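Notes on the Voyle bench set, kept by Alun Morgan. Last touched 07/01/2022. Read the caveats before you use any of it - I'd sooner you didn't use it than used it badly.

# Voyle: wiping, folding and putting away on a shared bench

The set covers small tidying jobs in one open room at Gruvside: cloths, bottles, bags, cups, whatever ends up on or near the tables.
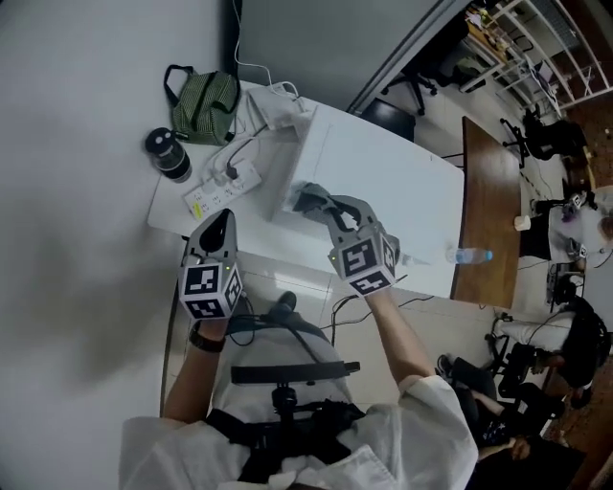
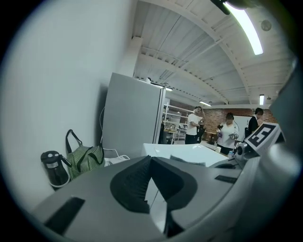
## What's in it

| Item | Value |
|---|---|
| Clips recorded | 2757 |
| Clips kept | 2655 |
| Rooms | 2 |
| Object labels | 96 |

The second room is the storeroom, and it contributes very little. If somebody tells you this set covers "varied indoor environments", ask them which ones.

## Labels

Labels are plain words in lower case: `cloth`, `tote bag`, `water bottle`, `cup`, `power strip`. I was asked to adopt the Jilell naming scheme, which splits cloths into eleven kinds by intended use. I don't believe anyone can tell a polishing cloth from a dusting cloth once it's been scrunched up, so they're all `cloth`.

Colour is a separate field. Treat `grey` with suspicion. Several labellers used it for anything pale, and I've only fixed the worst of it.

## What counts as tidy

This was argued over more than anything else in the set. The rule we settled on:

- a cloth is tidy when it's folded at least once and lying flat
- a bottle is tidy when it's upright
- a bag is tidy when it's standing up or hung
- cords and cables are never scored

The last one is a cop-out. Cords make up a good part of what looks messy in any room with a power strip in it, and leaving them out flatters every result. We tried scoring them in May and couldn't get two people to agree on the same clip.

## Caveats

1. The `tidy_score` field came from Rovetti's script. It rewards bare surfaces, so a table with a neatly folded cloth scores lower than one with nothing on it. I leave it in for old code that expects it. Don't report it.
2. People use the room while recording goes on. Things get moved by somebody other than the person doing the task, and the notes don't always say so.
3. Folding is judged at the end of the clip only. A cloth that was folded well and then knocked open counts as a failure.
4. Lighting is the ordinary ceiling lighting. Claims that the set is good for "colour-critical" work didn't come from me.

## Files

```
voyle/
 clips/
 labels.csv
 rejected.csv
 notes/
```

`rejected.csv` gives a reason for each dropped clip. "Unclear" is the most common reason and I know it isn't much of one. Have a look through before you trust the split.

## Changes

- merged `rag` into `cloth`
- removed `clutter` as a label, as it meant something different to each labeller
- corrected the spelling of `grey` throughout

Corrections go to Alun, with the clip name and what you think the label should be.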